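Trokodell Field Dressing Kit: tested over one season

Reviewed by Ajith Kaimal
2025-06-20

The Trokodell is a four-piece kit for dressing deer: a fixed-blade gutting knife, a short caping knife, a folding bone saw and a ceramic rod, carried in a roll with a shoulder strap. I bought mine at full price in March and have used it on five fallow and two roe, plus a fair amount of bench work in the larder.

I came to it from an Afolabi two-piece set that I had carried for years, so most of the comparisons below are with that.

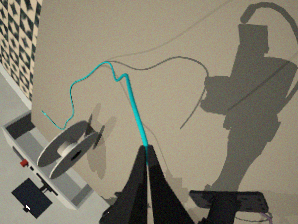

Deer Management Group | Equipment Pages

Knives

The main blade is 93 mm from guard to tip, with a full flat grind and a drop point. It arrived sharp enough to take hair off the forearm. The spine is squared off and will strike a ferro rod, though I carry a lighter and seldom bother.

Edge holding is good. I dressed two fallow in one morning and the blade still opened the skin on the second without being pushed. By the third animal it was dragging at the brisket and needed the rod. The Afolabi would have wanted attention after the first. The penalty comes at sharpening, where the harder steel takes 45 minutes on stones to bring back from properly blunt. If you touch it up after every outing you will not get to that point.

The handle is moulded rubber over a full tang. Grip with wet hands is secure. There is a seam where the rubber meets the guard, and fat collects in it. A nylon brush clears it, but a brush is one more thing to carry home dirty, and I marked the knife down for this. Lakshmi Rao has the earlier version with the riveted handle and reports the same problem around the rivets.

The caping knife is less successful. The blade is thin and well shaped, but the handle is too short for a gloved hand. Abla Azar, who has smaller hands than mine, got on with it perfectly well on a roebuck head. I went back to a scalpel handle.

Saw

The saw folds to the length of the main knife and locks open with a lever on the spine. It cuts on the pull. It went through the pelvis of a mature fallow doe cleanly, and the teeth did not clog as much as I had expected from their spacing. The lock has a little side play, which has neither improved nor worsened since I bought it.

Two points on maintenance. The pivot is held by a screw with an uncommon head, and the driver for it is not in the kit. The saw blade can be changed, but the replacement is sold only in packs of 2 and was out of stock on both occasions I looked.

Roll and strap

The roll is coated fabric with a wipe-clean lining. Each tool has its own sleeve and the flap closes with a buckle. It rinses out easily under a hose and dries overnight if hung open.
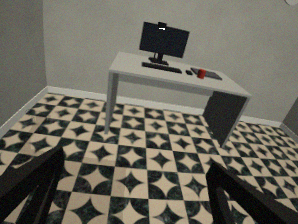
The stitching is the part I would watch. One bar tack at the base of the saw sleeve has started to lift, where the teeth rub when the saw is put away carelessly. I have sewn over it with waxed thread. Narayanan Gounder's roll is the same age and has no wear there, so it may depend on how the saw goes in.

The strap is of no use to me and came off on the first day. The roll sits better in the lid of a rucksack.

Weight

With everything in place the roll is 200 g heavier than my old set. On a high seat this does not matter. On a long hill stalk I leave the caping knife and the strap behind, and the difference is then small.

Alternatives

The Pado kit is cheaper and has a better saw, but the knife is soft. Dinesh Garg runs a Pado saw with a Vedico knife, and for anyone who already owns one half of a kit that is a sensible way to go. The Vedico blade has a one-piece handle with no seam and is the easiest to clean of any I have handled.

Ratings

Main knife: 8/10
Caping knife: 5/10
Saw: 7/10
Ceramic rod: 7/10
Roll: 6/10

Overall: 7/10. Worth buying for the main knife if you dress several animals between sharpenings. For one or two deer a year the Pado will do. The main knife is also sold separately with a plain sheath, which I have not tried.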